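Kitchen and Break Room Walk-Through: Bermúdez Building, Second Floor
Date: 11/03/2019. Inspected by: Delali Tsikata. Accompanied by: Noelia Arroyo

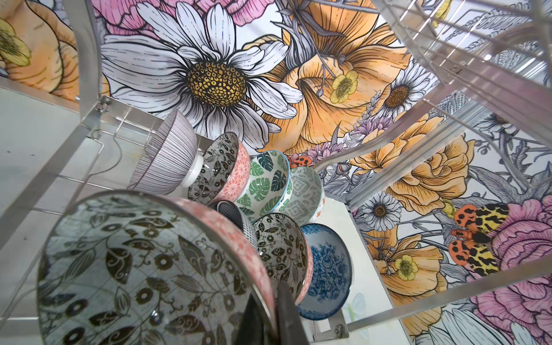 How often does a shared kitchen need a walk-through?
Twice a year for this building, in July and again in the fall, plus one extra visit after any plumbing or electrical work.

Items are marked OK, FIX or N/A. Anything marked FIX has a name next to it.

1. Fire extinguisher mounted, pin in place, gauge in green: OK
Comment: Tag is hard to read. Ask the service company for a new one at the next visit.

2. Exit path clear to the stairwell door: FIX (Sudheer Mudaliar)
Comment: Two cartons of copy paper, 500 sheets to a pack, stacked inside the door swing. Same finding as July. Move them to the supply closet.

3. Outlets near sink are GFCI and trip on test: OK
Comment: Left one is stiff. Tripped and reset fine.

4. Microwave door seal and cord: OK

5. Electric kettle cord and base: FIX (Lâm Hồ)
Comment: Cord is nicked near the plug. Tagged out. Do not tape it.

6. Refrigerator at 40 F or below: OK
Comment: Read 39 at the middle shelf. Thermometer was behind the milk, moved it to the front.

7. Dishes stored so they can drain: OK
Comment: Bowls are on edge in the wire rack. Keep knives out of it, they go in the drawer.

8. Hot water at sink not above 120 F: FIX (Maximiliano Valcárcel)
Comment: Read 128. Turn the heater down and recheck after a day.

9. Cleaning products labeled and stored below food level: FIX (Noelia Arroyo)
Comment: One spray bottle under the sink has no label. Emptied and thrown out. Noelia will order labels.

10. Floor mat flat, no curled corners: OK

11. First aid kit stocked: FIX (Noelia Arroyo)
Comment: Out of burn gel and medium bandages. Eyewash expires in July.

12. Gas appliances: N/A

Recheck of items 2, 5 and 8 within two weeks. Send a note to Delali when each one is done. Room 200 was locked and still needs its own sheet.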